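Checked against the Cesstead library binder on Jan 28, 2025. Comments are mine unless marked. Please read them before you start, because a good few of them will save you a walk back to the van.

# Home Internet Assistance Program: Household File and Equipment Checklist

Warnovdale and Cesstead service areas

First, thank you for taking on another round of these. I know the files are long and the forms changed again in May, just when we had all gotten used to the old ones. We have 300 household files to look over this time, and I'd much sooner have them done carefully and a little late than quickly and twice.

## Part A. Eligibility papers

- [x] **Application signed and dated by an adult in the household.** Fine in nearly every file. A signature typed in the box is accepted now, so please stop sending those back (I did it myself for weeks).
- [x] **Name on the application matches the name on the service account.** Small differences are all right. A middle initial, a married name with a note, that sort of thing. Write down what the difference is and move on.
- [ ] **Proof of qualifying benefit or income, less than a year old.** Still open in a handful of Cesstead files. Several families sent in the right letter from the wrong year. Call before you write to them, as people are so much easier on the phone.
- [x] **School named on the form, if the household qualified through a student.** Look for the actual student's name as well as the school. A school name alone doesn't tell us that anyone in the home goes there.
- [ ] **Only one discount per address.** The Barkach Apartments keep tripping this one. All the units share a street number, and the old spreadsheet dropped the unit letter. Put the letter back in by hand, and don't flag anybody until you have.

## Part B. Equipment in the home

- [x] **Modem serial number matches the loan sheet.** Read it off the bottom of the unit itself. The box is often from somebody else's.
- [x] **Power supply is the one that came with it.** If it's been swapped for another, make a note and bring a replacement on the next visit.
- [ ] **Modem sits off the floor, with open air on all sides.** We found two behind couches and one inside a linen closet, very neatly folded in with the towels. Be kind about it. Most folks were just tidying up.
- [x] **Cable run clear of doorways and stairs.** Good all through Warnovdale. The clips that Negri sent over hold much better on painted trim than the ones we had before.
- [x] **Speed test done at the modem, wired.** Write down both numbers, download and upload, even when they look silly.

Sewwandi Samarakoon went through the equipment sheets a second time for me and added the comment about power supplies. She also asked that we all write the date at the top of every page, front and back, and I think she's right, having tried to put a dropped folder back in order.

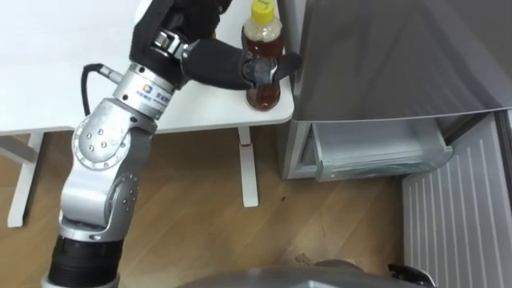
What should I do if a household no longer qualifies but still has one of our modems?

Leave the modem where it is and mark the file "pending return." The family gets a letter with 20 days to answer, and they may have new papers that put them right back on the program. Equipment is only picked up after that time has passed and a supervisor has signed the pickup slip. Please don't offer to take it with you, even if they hold it out to you at the door.

## Part C. Billing

- [x] **Discount shows as its own line on the bill.** It needs to be there where a person can find it without a magnifying glass.
- [x] **No activation or late fee charged during the first month.** Clean in every file I opened.
- [ ] **Credits posted for outage days.** Not finished. There were 550 accounts on the Negri exchange when the line went down, and some credits landed on the wrong month. Billing has the list. If a customer brings it up, take their account number and tell them they'll hear from us.
- [x] **Plain-language notice mailed before any price change.** The new notice fits on one page, and the type is bigger. We printed 1,000 of them, so help yourself from the shelf by the copier.

## Part D. Before you close the file

- [x] Household's preferred language and best time to call are filled in
- [x] Copies of identity papers are in the sealed sleeve
- [ ] Second reader's initials on page four

That last one is my fault as much as anyone's. I closed several without a second reader because the office was quiet and I wanted them off my desk. They're back in the tray now with a yellow slip on each, and whoever gets to them first has my thanks.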